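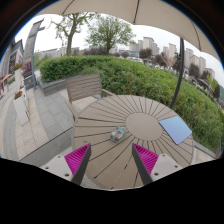
A courtyard table with a slatted top, set beside the hedge and under an umbrella.

Shared Outdoor Tables Deserve Better Rules Than They Get

Most housing associations have a written policy on bicycles, on trash and on noise after dark. Very few have one for the table in the courtyard. At Dafis Court, where the residents of 60 apartments share one paved garden, the outdoor furniture was covered until this spring by a single sentence in the house rules: "Garden furniture is for the use of all." It is the view of this newsletter that the sentence was too short, and that the replacement now under discussion is too long.

The draft circulated in March runs to two pages. It would introduce a sign-up sheet, a time limit and a ban on leaving any personal item on a table. The first two measures answer complaints that have been made in writing and should be given a fair trial. The third should be withdrawn.

A notebook on a garden table is a modest and widely understood signal. It tells the next person that someone is working, reading or doing accounts there and intends to come back. A small toy tells much the same story about a child. Libraries and cafes have lived with this custom for generations. The draft treats such items as litter and would allow them to be removed to the office after 3 minutes. A resident who goes upstairs to answer the door or fetch a glass of water cannot reasonably be expected to clear the table each time.

There is a fair argument on the other side. Some residents have found a table held through an entire afternoon by a magazine and a pair of sunglasses. That is a misuse of shared property, and the association is right to say so. The proper remedy is a limit measured in something closer to half an hour, together with a plain statement that anyone may move unattended belongings to one side and sit down. A round table has room for more than one person's things. Sharing it should be the ordinary case.

The draft also neglects the furniture itself. Slatted tops are a sensible choice outdoors, as rain can pass through the gaps, but the same gaps collect crumbs, seeds and hedge clippings. On a top where the slats fan out from a center disc, the spaces are wider toward the rim, and that is where pens and coins are lost. A stiff brush kept in the garden cupboard would do more for these tables than a further page of rules. The association spent $438 last year on repairs and cleaning for the garden furniture, a sum that could be reduced if users brushed the tops down and reported marks while they were fresh.

Umbrellas require firmer language. The present rules do not mention them at all. Our neighbors at Jorar Gardens require the last person at a table to close the umbrella, and the requirement appears on a small plate fixed beside the garden gate. Dafis Court should adopt the same wording. An open canopy in a strong wind is a danger to people and to windows, and the duty to close it should not depend on good manners alone.

Finally, the hedge. Several residents have asked that it be cut lower to admit more light. The garden was planned so that a person seated at a table would be screened by greenery, and that privacy is much of the reason the tables are used. The hedge should be kept at its present height, with regular trimming where the growth has become uneven.

Written comments on the draft may be left at the office until the end of May 2026.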